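Uleo Centre opens reading room on the politics of the 1930s

DONDESAR — The Uleo Centre for Political History will open a new reading room in October, bringing together 459 letters, pamphlets, election leaflets and public notices from the years between the two world wars.

The collection looks at how small towns followed the big decisions of the day. Most of the items were written or printed by people who held no office: shopkeepers, teachers, union branches, church groups and local newspapers. They cover unemployment relief, trade, rearmament, the League of Nations and the long argument over how to deal with the dictatorships in Europe.

The material was gathered over several years by the Motaung Library Trust, which has placed it with the centre on a long loan. Until now it had been kept in boxes at the trust's office and could be seen only by written request. Under the new arrangement, anyone with a free reader's card will be able to use it.

The centre has catalogued the papers by town and by subject. Of the full collection, 62 items have been treated for damage, mainly torn folds and rusted staples. Large posters are stored flat and must be asked for a day ahead.
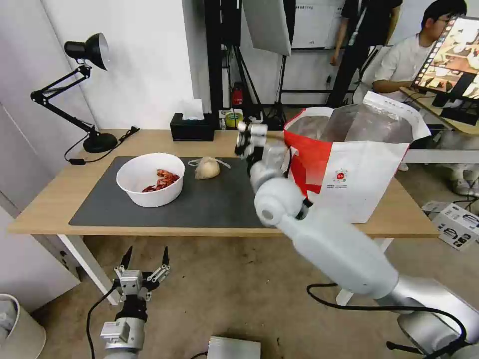
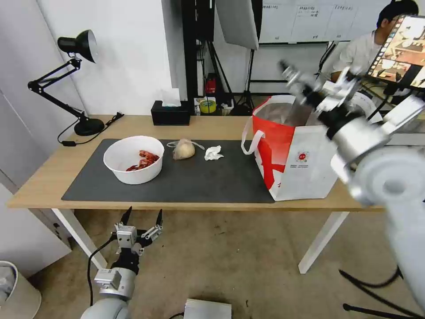

On the table: a bowl of red crayfish, a bun-shaped item in a clear bag, and a white and red carry bag.

The reading room has space for six readers at a time. It will be open from 10 am to 4 pm, and bookings can be made by phone or at the front desk. Pencils and laptops are allowed. Pens, food and drinks are not permitted inside the reading room, and lockers are provided in the hallway.

A small display will run alongside the opening. It follows one question, whether the country should support collective action against an aggressor, through the letters page of a single Dondesar newspaper. The letters do not fall neatly into two camps. Several writers changed their minds more than once, and a few wrote in under different pen names to argue with themselves.

The centre has also worked with Dutow Press on a printed guide to the collection. It runs to 200 pages and includes a timeline, a list of the organisations named in the papers and notes on how to read handwriting of the period. Copies will be sold at the front desk, and public libraries in the district will each receive one at no charge.

School groups in the senior years can book a session using copies of selected items. Teachers should allow 90 minutes and contact the centre at least two weeks before a visit.

The centre is still accepting papers from the same period — diaries, meeting minutes and campaign material are of most interest. Families who would like to keep the originals can have them scanned and returned.

Enquiries about the reading room, the guide or donations can be made at the Uleo Centre front desk during opening hours.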